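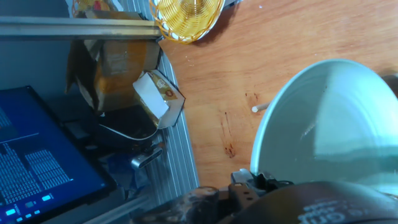

Holiday let safety check: Cistero guesthouse, Wirkville
Checked on November 7, 2020, between guests
Next full check due: January

This is the list we work through before each new booking, with comments from this visit. It covers the main house, the terrace and the path down to the road. The cooking class room is on a separate sheet. Items are marked OK, ACTION or NOT CHECKED.

ARRIVAL AND OUTSIDE

Gate and latch — OK. Opens and closes freely. The spring is stiff but it holds.

Path lighting — ACTION. The lamp nearest the road does not come on. Replace before the next arrival, as most guests come up from the late bus after dark.

Steps to front door — OK. Handrail firm. Moss cleared from the lower steps.

Key safe — OK. Code changed. New code sent with the booking message and not written anywhere in the house.

House number visible from road — ACTION. Hedge has grown across it again. Trim.

FIRE

Smoke alarms — OK. All tested with the button. The one on the upper landing was slow to sound, so the battery was changed and it was tested again.

Carbon monoxide alarm, boiler cupboard — OK.

Fire blanket, kitchen — OK. On its hook to the left of the door, tapes hanging free.

Extinguisher, hall — OK. Needle in the green. Service label in date.

Escape route — ACTION. The back door was locked with the key taken out. The key stays on the hook beside the door whenever the house is let. A reminder goes on the cleaning sheet.

Wood stove — NOT CHECKED. The flue was swept in January and is booked again for the same month. The stove is not to be offered to guests until the glass has been replaced.
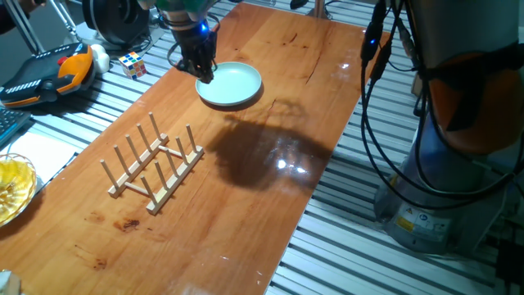

Log store — OK. Kept well away from the stove. Ash bucket has its lid.

KITCHEN AND WATER

Gas hob — OK. All rings light and the flame is steady. Shut-off valve turns by hand.

Fridge — OK. Reading 4 degrees on the inside thermometer. Food left by the last guests thrown out, apart from sealed tea and sugar.

Knives — OK. Back in the block. One with a loose handle taken out of use.

Hot water — ACTION. Too hot at the bathroom basin. Turn down the mixing valve and take a reading again before the weekend. The kitchen sink can stay as it is, but the warning label has peeled and needs a new one.

Drinking water — OK. The house is on the mains. The garden tap is fed from the tank, and its "not for drinking" sign is in place in both languages.

Unused taps and shower — OK. Run through after the empty period. Shower head taken off and descaled.

BEDROOMS AND STAIRS

Maximum number of guests — 6. Notice is on the inside of the wardrobe door in the front bedroom. Last month's group asked to bring an extra adult on a camp bed and this was refused. The same answer applies to any later request.

Stair carpet — ACTION. Edge lifting on the top tread. Taped down for now; the fitter is to come.

Window restrictors — OK upstairs. The one in the back bedroom needed its screw tightening.

Travel cot — OK. Locks properly on all sides. Mattress is the one supplied with it.

Bedside lamps — OK. Flex and plugs looked at, no damage found.

TERRACE

Railing — OK. No movement when pushed. Paint flaking at the base of two posts, to be sanded in spring.

Barbecue — ACTION. Gas hose is past the date printed on it. Bottle disconnected and locked away until a new hose is fitted.

Parasol — OK. Base is heavy enough. Closed and tied.
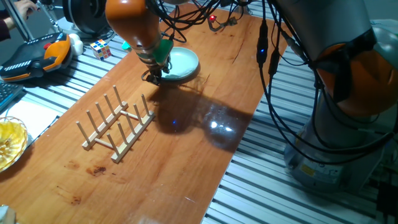 Who should guests call if an alarm sounds and they cannot find the cause?
They should leave the house first, then ring the emergency number on the card by the front door, and after that the Cistero office. The office line is answered at night when the house is let.

PAPERS LEFT IN THE HOUSE

Welcome folder — ACTION. The Ratorora boat timetable is last season's. Take it out and put in the winter one. The walk to the viewpoint is still given as open and should be marked closed.

First aid box — OK. Plasters and burn gel topped up.

Deposit — 500, held against damage. Nothing to be taken from the last booking.

Spend on repairs after this check — 148 for the alarm battery, path lamp, gas hose and labels. The stair carpet will be billed separately.

The house can be let once the path lamp, hot water and back door key have been ticked off. The barbecue stays off the listing until the hose is done.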